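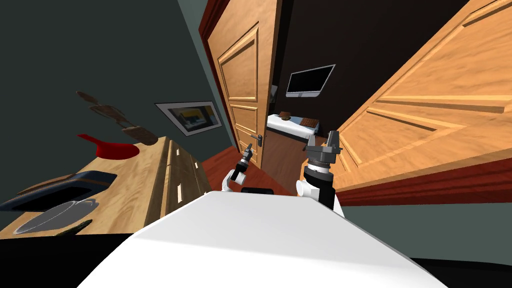

Figure 1. Simulated apartment, kitchen side, with both arms raised near the open doors.

Week 6 handout: Collecting demonstrations in simulation
Instructor: Mehrangiz Rashti. Lab sessions: Doğukan Tekin, Tuesday.

1. What counts as an episode
An episode starts when you press record and ends when you press stop. It holds the camera view, the joint positions of both arms, the gripper commands and one line of text naming the task. If any of these is missing, the loader skips the episode.

2. Tasks for this week
Each group records 73 episodes in the apartment. Split them among door tasks and counter tasks. For a door task, the text line should say which door. There are two of the same color near the robot in Figure 1, and "open the door" does not tell the learner which one is meant. The same goes for the arms – write "left gripper" or "right gripper" when only one is used.

3. Starting positions
Move the base a little before every episode. Last year's set had 584 episodes, and 67 of them began from exactly the same spot. The policy trained on it did well from that spot and poorly a step to either side. Vary the door angle as well, and move the red frying pan along the counter if your task uses it.

4. Failed attempts
Keep them. Mark the episode "fail" and add a short reason, such as "missed handle" or "arm hit counter". Do not trim the recording. A missed grasp followed by a second try that works is marked "success" and can be useful for training – the learner sees how to recover.

5. Before you upload
Play back every tenth episode at normal speed. Check that the text line matches what the arms do. Files go in the Skivley folder under your group name. Questions about the loader go to Emese Simon.

Reading for next week: course notes, section on action chunking. Bring your episode counts to the lab.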